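Gumora Water Users Association
Minutes of the Regular Meeting, June

Present: five directors, the operations manager, the office clerk. Eleven members attended. Quorum was met and the meeting was called to order at 6:30 p.m.

1. Minutes of the previous meeting
Approved with one correction. In item 4, "upper lateral" should read "Drellell lateral."

2. Operations report
Storage at the Imau pond stood at 1,926 acre-feet at the last reading. Deliveries began on schedule. The Drellell lateral ran below its rated flow for nine days due to weed growth between the second and third check structures. The section was treated and flow recovered to the rated figure.

The staff gauge at the Bergeron turnout reads high when compared with the current meter. The manager will apply a correction to the daily sheets until the gauge is reset. Members served from that turnout will be billed on corrected figures only. One member asked whether bills already sent would be revised. The manager stated that they would, and that the change would appear as a credit on the next statement.

3. Meter replacement
The board reviewed the schedule for replacing propeller meters on the east side. The approved budget covers 115 meters. Bids were received from two suppliers. The low bid did not include saddles or gaskets and was therefore incomplete. Motion to accept the second bid, subject to confirmation of the delivery date. Seconded. Carried, four in favor, one abstaining.

Old meters are to be tagged with the turnout number when pulled and kept for one season in case of a billing dispute.
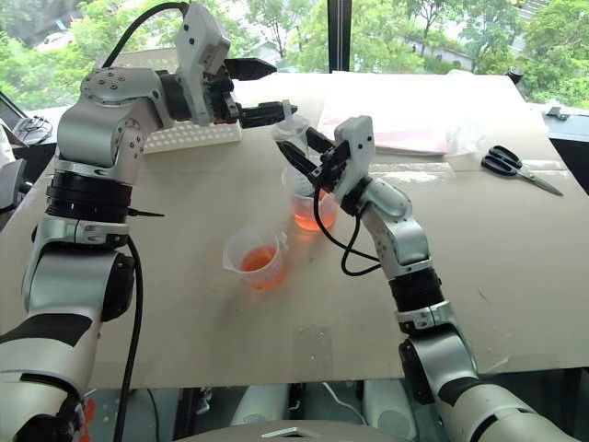
Two-arm setup over a cardboard-covered worktable.

4. Canal lining
The contractor has finished grading on the first reach. Total length to be lined is 3,674 feet. Joint sealant has not been delivered. No concrete will be placed until it is on site. The board asked that the contractor supply cylinder test results directly to the office, within two days of each break.

A member reported standing water along the toe of the bank below the Bergeron crossing. The manager will inspect it with the canal at full stage and again after shutdown to separate seepage from field runoff. Carried over to the next meeting.

5. Financial
Invoices were approved as presented. The board approved an additional $2,000 for trash rack repair at the Imau outlet, to be taken from the maintenance reserve. Nine accounts are past due. Notices have been sent.

6. Member comments
A request was made to extend the order deadline from noon to 3 p.m. The manager advised that gate changes on the Drellell lateral are set before 2 p.m. No action taken.

7. Adjournment
The meeting adjourned at 8:05 p.m. Draft minutes will be posted at the office for review before the next regular meeting.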